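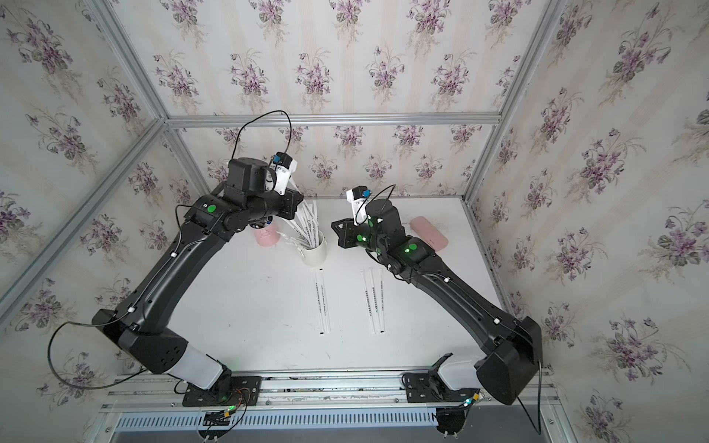 Sumathi Chettiar

Straws are the first thing to run out at our Friday teas, and the thing we are worst at storing. At the January tea we got through almost 20 before the second urn was on, and I spent too long in the back cupboard looking for more. We had plenty. They were in a carrier bag under the paper plates, and a good many were bent.

I have now moved the whole lot to the shelf beside the hatch. The new box came from Prindberg, who do the paper-wrapped kind, and I have thrown out the last of the bare ones from the old tin.

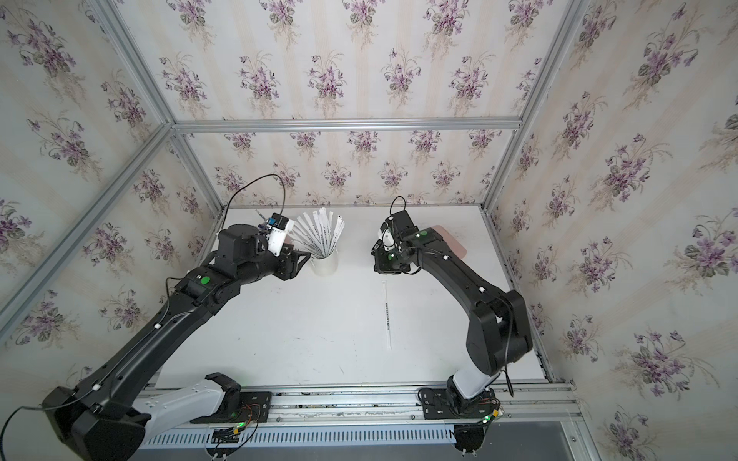 Straws keep best standing up. Lying in a drawer they get pushed to the back and flattened under the napkins, and then you can't tell which ones are split until somebody tries to drink through them. A plain white cup does the job as well as anything sold for the purpose. Use one with straight sides and a flat base, and fill it until the bundle holds itself upright. If it is only half full they fan out and drop over the rim each time someone takes one.

Please take them from the middle, and leave the wrappers on until they reach the person drinking. Used wrappers go in the paper bin by the door – not back in the cup, where they get mistaken for full ones.

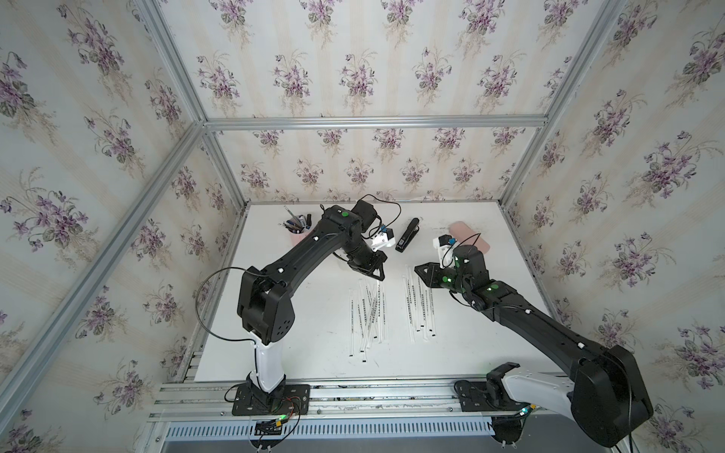

The spare box stays on the top shelf with its lid closed. It holds enough for 8 teas at our usual numbers. When you open the last packet, write it on the list inside the cupboard door and I will order more from Prindberg on the Monday. Anyone who would like a straw at their place when they sit down should tell whoever is laying the tables. We had two requests last time and both were missed.

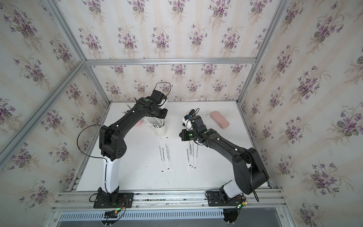 Muthu Kandasamy would like the straws kept on the tea trolley instead, and says that people at the far tables won't get up and cross the room for one. I am happy to try a second cup on the trolley at the next tea. It will need filling before we open the doors, so whoever is on the hatch, please see to both.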